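Prasmont Desktop Towers: Processor and Memory Removal, Gallery

Lornley Refurbishing Notes
Updated 26th August

This gallery covers the processor and memory stage of the Prasmont tower teardown. Earlier stages (cover, drives, expansion cards) are on separate pages. The batch is 259 machines, all of the same case type, received from one office clearance in February. Parts that pass inspection go back into stock under Akyol part numbers. Boards with damaged sockets are recycled.

The pictures are meant to be used with the written procedure, revision 6. The procedure governs where the two differ. Captions are short. Notes between the pictures cover points that came up often enough to be worth writing down.

Starting condition

The tower is placed on its side with the side panel off and the board facing up. Power cord disconnected, power button held in for a few seconds, heat sink already off and its old thermal compound wiped away. Leave the power supply in the case for this stage. It adds weight and keeps the case from sliding.

Do not start on the processor if compound is still present along the edge of the chip. Compound that reaches the socket is slow to clean out and the board usually fails inspection afterward.

The chip in these boards has a metal heat spreader on a green substrate. All contact is made at the outer edges. The spreader may be touched, the underside may not. Lift straight up. A sideways pull while the chip is still low in the socket can bend pins, and a bent pin in this socket type is counted as a damaged socket in our records, even when it has been straightened.

Markings on the spreader are read after removal, under a bench lamp, and entered in the Sateleo sheet. On many of the older chips the print is faint. Tilting the chip toward the lamp helps more than a brighter lamp does.

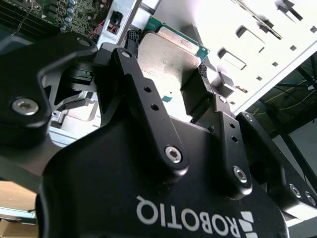
Parts tray

The tray is gray, with raised posts and slotted holders. The positions are fixed, and the same position is used for the same type of part on every machine. Processors go in the upper-left pocket with the heat spreader up. A memory module lies flat across the long slot beneath it. Modules are not stacked, even when the tray is going straight to inspection.

The tray sits on the ribbed worktable beside the case, on the side of the front bezel. This keeps the distance from socket to pocket short, and nothing has to be carried across the power supply or the drive cage. The table grooves collect screws and grit. Brush them out between machines.

Tray check before the next tower is brought in:

Processor flat in its pocket, spreader up.
Memory modules clear of the raised posts.
No loose screws in the holders.
Tray number copied to the machine record.

The retention frame and its lever are left raised after removal until the socket has been inspected. Closing the frame over an empty socket with no protective cap risks the pins, and caps are in short supply for this board. A cap goes on directly after inspection. Then the lever comes down. 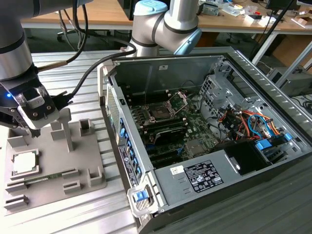 Chip and memory module in the tray. Socket open, frame and lever up.

Socket inspection

Inspect from two directions, with the lamp low. A good pin field shows an even pattern from both. A bent pin shows up as a break in the pattern from at least one of them. Use the magnifier for any doubtful area and record the corner nearest to the fault. Blowing into the socket by mouth is not allowed. Use the hand blower, held well back.

Results are entered as one of 2 codes: pass, or damaged. There was formerly a third code for doubtful sockets. It was dropped in revision 6 after most of the doubtful boards were found to have been inspected twice by different people with different results.

So far, 693 parts from this batch have been entered in the Sateleo sheet, counting processors and memory modules together. Rejects are included in that figure. They carry a part number like any other item so that the count can be matched to the trays.

Memory slots

The black memory slots run beside the socket. Open the latches fully before a module is lifted. Forcing a module against a closed latch can crack the end of the slot, and the crack is easy to miss on black plastic. Check both ends of every slot, including slots that held no module on arrival.

Slot positions are not recorded for this batch. Modules of unlike size were mixed in many of the machines and the original order is of no use for resale.

Wiring and surrounding parts

The colored wires between the drive cage and the board stay connected at this stage. Where the bundle lies toward the socket, move it back against the cage before starting. Do not tie it. A tie has to be cut again when the board comes out, and cut ties have been found under boards at final cleaning.

The blue plastic clips at the drive cage are brittle on some of the cases. Leave them in place. They are removed with the cage in the next stage, and spare clips are not being ordered. The white barcode label on the case is the reference for the machine record. If it is torn or unreadable, print a replacement before any part leaves the tray.
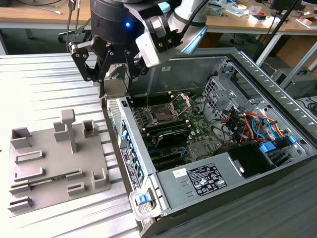

Tower on its side, load plate open, pin field exposed. Drive cage and colored wiring at right.

Related pages

Prasmont towers: cover and drive removal
Prasmont towers: board and power supply removal
Akyol part numbers, memory and processors
Sateleo sheet, how to correct an entry

Corrections to captions or notes should be sent to the Lornley bench desk with the page title and the revision number of the procedure in use.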